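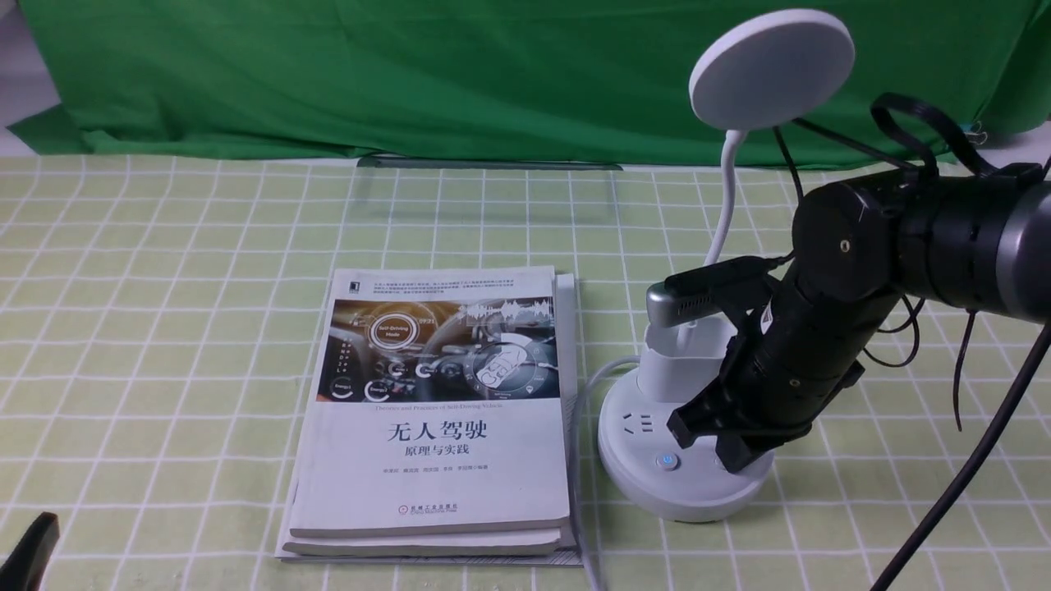
How a Book Gets Its Spine

Pick up any book near you and turn it so the edge faces your nose. Go on, I'll wait. The part where all the pages meet is called the spine, just like the long bumpy bone down your own back, and it has the very same job: it holds everything together and still lets things bend.

Long ago, before there were books you could stuff in a backpack, people wrote on scrolls. A scroll is one very long strip rolled up like a sleeping bag. Scrolls were fine for reading a story from beginning to end, but imagine you wanted to find your favorite part again! You had to unroll and unroll, and roll up the other side as you went, and if you let go too soon the whole thing might curl shut on your fingers. So people tried something new. They cut the strip into flat sheets, folded the sheets in half, and fastened them along the fold. Now a reader could flip straight to the middle. That kind of book has a lovely old name, a codex, and we have been making them ever since.

There are 2 main ways to hold pages together, and you have met both of them, even if you never knew it.

The first way is sewing. A bookbinder takes a few big sheets, folds them, and tucks them inside each other to make a little bundle. The bundle is called a signature (yes, the same word as when you sign your name, which confused me terribly when I was small). Then she takes a needle and strong thread and goes in and out through the fold, and when one signature is done she sets the next one on top and keeps right on going. A thick book may have up to 20 signatures on my shelf at home, though big dictionaries need many more. If you open a sewn book right to the center of a bundle, you can sometimes spot the thread hiding in the crease.

The second way is glue. Most paperbacks are made like this. The pages go into a neat pile, a machine shaves the spine side so it is rough, and on goes the glue, then the cover is wrapped around the outside. Why rough? Well, glue likes having little nooks to creep into. Smooth paper doesn't give it much to hold. Glued books are light and cheap to make, and that's why there are so many of them at the library sale.

My friend Tuulikki Kallio mends books at the Drumville library, and she let me sit with her for a whole afternoon in May while she worked. She had a cookbook with soup on it, a bird guide with no cover at all, and a paperback of 238 pages that had split exactly down the middle -- somebody had left it face down on a chair, she thought, for a very long time. She brushed a thin line of glue into the crack, closed the book, wrapped it in waxed paper and put it under a heavy brick with a sock on it. (The sock keeps the brick from scratching the cover.) Then we had cinnamon buns, in the other room, because crumbs and glue do not get along.

Now, what about those stiff covers? A hardcover is made of thick board with cloth or paper pulled tight over it. The cover is built all by itself and is called a case. The sewn pages are glued into it at the very end, using the plain sheets you find at the front and back. Those are endpapers. Some are blank and some have maps on them, and the ones with maps are the best, if you ask me.

Would you like to make a little book of your own? You will need four sheets of paper, a grown-up with a big needle, and some thread.

Fold the sheets in half, one inside another. Press the fold hard with the back of a spoon.

Ask your grown-up to poke three holes along the fold: one in the middle and one near each end.

Start from the inside, at the middle hole. Push the needle out, then come back in at the top hole. Go all the way down the inside and out through the bottom hole. Last, come back in through the middle and tie the two ends in a knot -- snug, but gentle enough that the paper doesn't tear.

You have sixteen pages now, counting both sides of every leaf, and a spine that will bend and bend. Write your name on the front, and don't forget to leave room for the title.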